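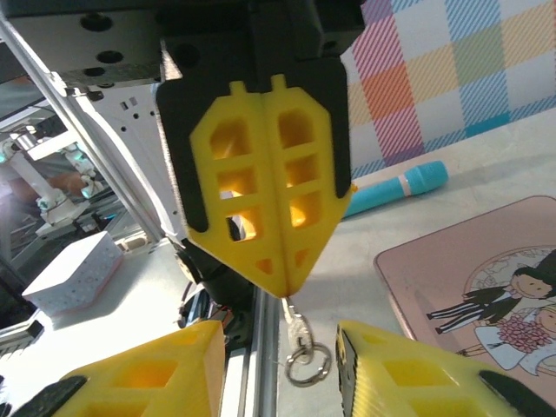 Les objets trouvés dans une médiathèque de quartier : circuit, stockage et restitution
Rapport de projet, licence professionnelle Métiers de l'information

1. Contexte et demande

La médiathèque Linolton occupe un bâtiment sur deux niveaux, avec une entrée côté rue et une autre côté parc. Elle nous a demandé d'étudier la gestion des objets oubliés par le public. Jusqu'ici, chaque poste d'accueil tenait son propre cahier et son propre bac. Quand un usager téléphonait pour réclamer des clés ou une écharpe, l'agent qui décrochait ne pouvait répondre que pour son étage.

La demande portait sur trois points : faire un état des lieux, proposer un enregistrement commun et fixer une durée de garde. Nous n'avions pas à traiter les documents de la médiathèque rendus au mauvais endroit, qui suivent une autre procédure, ni les objets laissés dans les salles louées à des associations.

2. Méthode

Nous avons d'abord recopié les cahiers des deux étages dans un tableur. L'écriture était parfois difficile à lire et certaines lignes n'avaient ni date ni lieu. Nous avons gardé ces lignes en les marquant comme incomplètes. Le total s'élève à 805 objets pour une année scolaire, de septembre à juin.

Nous avons ensuite mené des entretiens avec neuf agents, à leur poste, en dehors des heures d'affluence. Le guide d'entretien figure en annexe A. Enfin, nous avons observé l'accueil du rez-de-chaussée pendant la fermeture, entre 18 h 30 et 19 h, moment où la plupart des objets sont ramassés.

3. État des lieux

Les vêtements et accessoires textiles forment la catégorie la plus importante. Viennent ensuite les fournitures scolaires, les gourdes et les chargeurs. Les clés et porte-clés sont moins nombreux, mais ce sont eux qui donnent lieu au plus grand nombre d'appels. Les cahiers en comptent 131, trousseaux et porte-clés seuls confondus.

Le vocabulaire employé varie beaucoup d'un agent à l'autre. Un même type d'objet peut être noté « clés », « trousseau », « porte-clés » ou simplement « divers ». La couleur est rarement indiquée. Pour les petits objets, cette imprécision oblige à vider le bac à chaque réclamation et à tout passer en revue devant l'usager, ce qui pose aussi une question de confidentialité : la personne voit ce que les autres ont perdu et peut désigner un objet qui ne lui appartient pas.

Le lieu de découverte est mieux renseigné. La salle de travail de l'étage et l'espace jeunesse reviennent le plus souvent. Le hall n'arrive qu'ensuite, alors que plusieurs agents le citaient en premier pendant les entretiens.

Les restitutions sont mal suivies. Au rez-de-chaussée, on barre la ligne quand l'objet est rendu. À l'étage, on écrit « OK », mais la même mention sert quand l'objet est transféré au service municipal. Nous n'avons donc pas calculé de taux de restitution pour l'ensemble du bâtiment.

4. Propositions

4.1 Un registre unique
Nous proposons un registre partagé, accessible depuis les deux accueils. Chaque fiche comprend un numéro, la date, le lieu, une catégorie choisie dans une liste fermée, la couleur dominante et un champ libre court. Nous avons comparé deux outils. Bovero permet de joindre un document à la fiche et de faire une recherche par catégorie, mais demande un compte par agent. Hukport fonctionne avec un compte par poste, et son affichage est plus simple, mais l'export des données se fait page par page. Les agents interrogés ont préféré Hukport pour la rapidité de saisie. Nous recommandons malgré tout Bovero, à cause de l'export, dont la direction a besoin pour son bilan annuel.

4.2 Le rangement
Les petits objets seraient placés dans des sachets numérotés, eux-mêmes rangés par mois dans une boîte à compartiments. Les textiles resteraient en bac, avec une étiquette attachée. Les objets de valeur et les papiers d'identité iraient dans l'armoire fermée du bureau, avec une remise au service municipal chaque semaine. Le fournisseur habituel de la médiathèque, Sundaram, propose des boîtes aux dimensions des étagères existantes.

4.3 La réclamation
L'usager décrit l'objet avant que l'agent ouvre la boîte. Pour un porte-clés, on lui demande la forme, la couleur et le nombre de clés s'il y en a. L'agent compare avec la fiche et ne présente que l'objet correspondant. L'usager signe la fiche au moment du retrait.

4.4 La durée de garde
Les pratiques actuelles vont de quelques semaines à plus d'un an. Nous proposons deux mois pour les objets courants. Passé ce délai, les textiles en bon état seraient donnés et le reste transmis au service municipal. Les gourdes et les boîtes à repas seraient jetées à la fin de chaque semaine pour des raisons d'hygiène.

5. Essai

Le registre a été essayé à l'accueil du rez-de-chaussée pendant le mois de mars, avec une version réduite de la liste des catégories. La saisie prend plus de temps que le cahier, surtout à la fermeture. Les agents ont demandé l'ajout d'une catégorie « jouet », que nous avions oubliée, et la suppression de « accessoire », jugée trop vague. Ces deux modifications sont intégrées dans la version de l'annexe B.

6. Limites

L'essai n'a concerné qu'un étage. Nous n'avons pas interrogé les usagers, faute d'autorisation obtenue à temps pour diffuser un questionnaire. Les lignes incomplètes des cahiers peuvent aussi fausser la répartition par lieu, en particulier pour l'étage, où elles sont les plus fréquentes.

Annexe A : guide d'entretien
Annexe B : liste des catégories et modèle de fiche
Annexe C : comparaison de Bovero et de Hukport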